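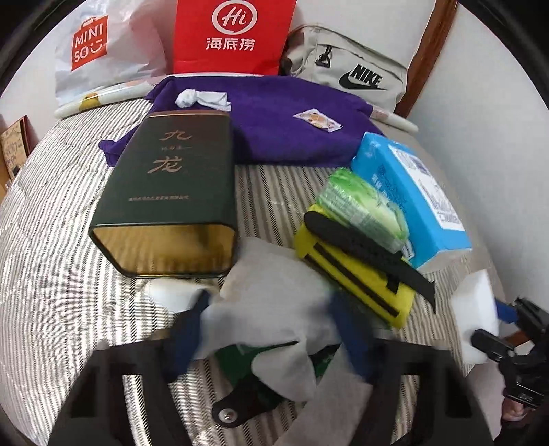

Tissue in the left hand, sorting run on the striped bedspread.

Left gripper won't let go of thin stuff
Posted by Po-yen Ko, July, 9:40 PM

We're running two hand-held grippers on a bed clearing task: bags at the back, a green tin, snack packets, cloths. Hard items are fine. With tissue or thin cloth the left jaws report open and the sheet stays on a pad. Out of 177 releases logged today, 10 failed this way. Pads are the blue Findberg ones. Any ideas?

fang_bench
Static. Wipe the pads with a damp cloth and run it again.

annelore_d
I don't buy static. We had the same fault at Keredley and it was pad wear. The surface goes tacky after a lot of cycles. How old are yours?

Po-yen Ko
Left pads have 3,000 cycles on them. Right ones were changed last month. Wiped both sides, no difference on the left.

annelore_d
Then change the left pair before you touch anything else.

aiman_i
Check the opening width too. If the jaws stop early, a folded edge can stay caught and it looks like sticking. The encoder will still say open.

fang_bench
He'd see that on the packets as well.

aiman_i
Not always. A packet is stiff and drops out. Tissue doesn't.

lcpan
Separate point, but I can see fingertips close to the right-hand linkage in that picture. We had a pinched finger at Lundham doing the same thing. Keep your hand behind the guard while the jaws are live.

Po-yen Ko
Fair, I'll pass that on. Measured the opening: left is at 99 percent of the right, so I don't think it's the stop. New pads go on tomorrow morning.

aiman_i
Measure it again with a sheet in the jaws. I'm still not convinced it's the pads.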